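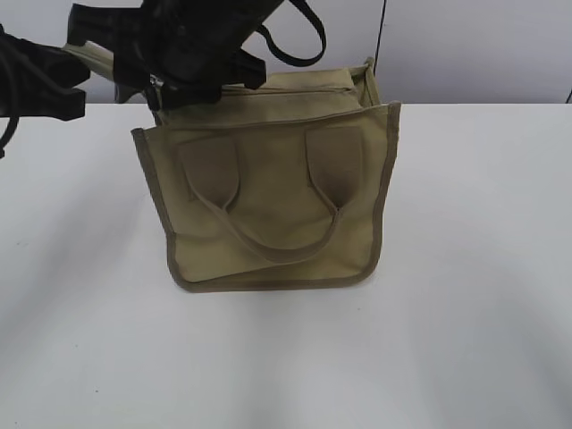 Unit 4. The canvas tote: parts, wear and how to pack it

Handout for the evening course Bags and Small Textile Goods, Tirnisar Craft School
Prepared by Pramila Vashisht

4.1 What we cover in this unit

In the last unit we worked with paper patterns. Now we go to a finished bag and learn to read it. Please bring one canvas bag from home to the lesson, old or new. An old one is better for us, as it shows where the fabric has suffered.

By the end of the unit you should be able to name the parts of the bag in English, to say which of them carry the weight, and to pack a bag so that it stands up by itself on the table.

4.2 The words

Front panel and back panel. These are the two large faces. In our khaki bag the front panel is almost square, but a little wider at the top than at the bottom. Many students draw it as a perfect square and then the sides do not look right. Measure the top and the bottom separately.

Binding. A narrow band that covers or outlines an edge. Our bag has a darker brown one along the left side, the right side and the bottom of the front panel. A binding in a second colour looks nice, but it also shows every crooked stitch, so sew slowly at the corners.

Handle tab. A flat patch of fabric stitched near the top edge, which holds the end of the strap. On the khaki bag the two tabs have rounded lower corners. Round corners lift less easily than sharp ones when the bag rubs against a coat.

Strap. The long narrow part which goes in the hand or over the shoulder. When nobody pulls it, it hangs in a U shape on the front panel. The length of this U is called the drop. Do not mix up the drop with the full length of the strap, this was the most common mistake in the April test.

Opening. The top of the bag. A tote may be closed with a zip, a button or a magnet, or it may stay open.

4.3 Where a bag gets tired

All the weight of the shopping goes through the stitches of the tabs. For this reason we look there first. Hold the bag near the window and bend the tab gently forward with your thumb. If you can see light between the stitches, the tab must be sewn again.

Second, look at the bottom corners. They touch the floor of the bus, the pavement and the kitchen tiles. With a binding, it is usually the binding that becomes thin first, and a binding can be replaced in one evening.

Third, turn the bag inside out and look at the seams. Loose threads should be cut with scissors and never pulled.

Creases are not damage. Canvas keeps the memory of how it was folded, and a soft diagonal fold over the lower half of a panel is a very usual thing. Iron it from the inside with a damp cloth between the iron and the fabric. Test the iron on a hidden place first.

4.4 Packing so that the bag stands

1. Open the top wide with both hands and pull the back panel up, so that you can see to the bottom.
2. Press the bottom flat from the inside, also into the corners. A bottom that sags on one side will make the whole bag lean.
3. Put in the heavy and flat things first: books, a lunch box, a folded apron.
4. Place tall things against the back panel. The strap at the front must be free.
5. Fill the sides with soft things such as a scarf or a towel.
6. Keys and purse go last, preferably in a small pouch.

Pallavi Rana, who teaches the parallel group, puts the tall things in the middle. You can try both ways and decide what is comfortable for you.

4.5 Washing

Read the label. If there is no label, wash by hand in cool water, with the strap laid inside the bag. When the binding is darker than the body, its colour may run, so press a wet white cloth on it before the first wash and look if the cloth stays white. Dry the bag upright and open, away from the radiator.

4.6 Homework

a) Draw the front of your own bag and label the parts with the words from 4.2.
b) Measure the drop of the strap, and the width of the front panel at the top and at the bottom.
c) Write a short text on the weakest place of your bag and how you would repair it. Use at least 2 words from section 4.3 that were new to you.

The drawing should be on plain paper, in pencil. Please hand it in by 12 December 2018, on my desk or in the box outside room 226.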